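The Line at Saltura

In January the count went up to thirteen before breakfast, and Ivars Ramanauskas wrote it down with the good pen, because the good pen was the only one that worked when the hut was that cold. He had been a ceasefire observer at the Saltura crossing for two winters by then, and he had a way of doing things. First the time, then the direction, then the kind of sound, and last of all, if he was sure of it, which side it had come from. He was not often sure. The valley had a habit of passing a noise back and forth between its walls until it belonged to both armies equally, and he had come to think that this was the most truthful thing about the whole place.

The form had been designed in the capital by people who had plainly never heard a mortar, bless them, and it had a box for "intent." Ivars left the box blank. He had left it blank 2368 times, by the office's own tally, and every few weeks a polite message came up from Prostach asking him to please complete all fields, and he wrote back just as politely that he would certainly try.

His partner on the night desk was Feltemik, a big, slow-talking man from the coast who had been a piano tuner before all this and who could tell you the caliber of a thing from the note it made going over. (He said the heavy ones were flat. It bothered him, you could see it in his shoulders.) The two of them shared the hut, a stove, a radio that picked up both sides and neither of them well, and a shelf of canned peaches that had been meant for somebody else's mission entirely.

What they did mostly was wait. People suppose that watching a ceasefire must be a busy sort of work, and some nights it is, but a great deal of it is sitting with your boots near the stove and your ear turned toward the window, going over the same few stories. Feltemik told the one about the bishop's organ. Ivars told the one about his mother and the census taker, and he told it well, and Feltemik laughed in the right places even though he had heard it in the fall and again at Christmas.

Around four the radio cleared its throat and gave them a voice from the northern side, a young one, reading the overnight claims. Five violations by the south, it said, two of them with heavy guns. Then after a while the southern station came on with its own list, and on that list the very same five were down as the north's doing, with the same times, right to the minute. Ivars laid the two sheets side by side under the lamp and looked at them for a long while. 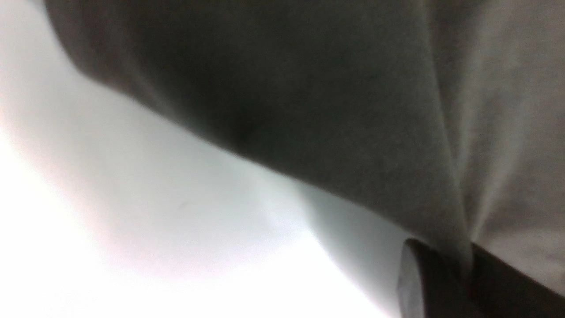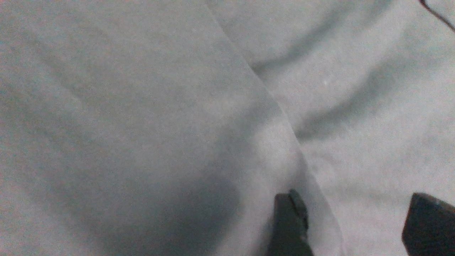

They might at least disagree about the times, Feltemik said, and he put another can of peaches on the stove to warm.

Ivars said he supposed it was a kind of progress. Last winter the two sides could not agree on what night it was. Now they had the hour and the minute and the number of guns, and all that was left to settle was who, and maybe that would come along too if everybody lived long enough. He copied both lists into the book, north on the left page and south on the right, the way he always did, and under them he put down what the two of them had heard for themselves.

Then he did something he had not done before. He had sixty minutes until the relief came up the road, and the stove was going nicely, and he took the form from the capital and went back to that little box. He thought about it. He thought about the young voice reading so carefully, and about whoever had sat on the southern side with a pencil and a watch, noting everything down to the minute just as he did, probably with cold feet.

"Tired," he wrote, in the good pen, and passed the sheet across so Feltemik could sign.

Feltemik read it through and signed it. He asked whether Ivars wanted the syrup or only the fruit, and Ivars said both, please, if there was enough — and there was, so they ate out of the can with the one spoon, and listened, and when the truck's lights showed at the bottom of the hill Ivars got up to find his coat.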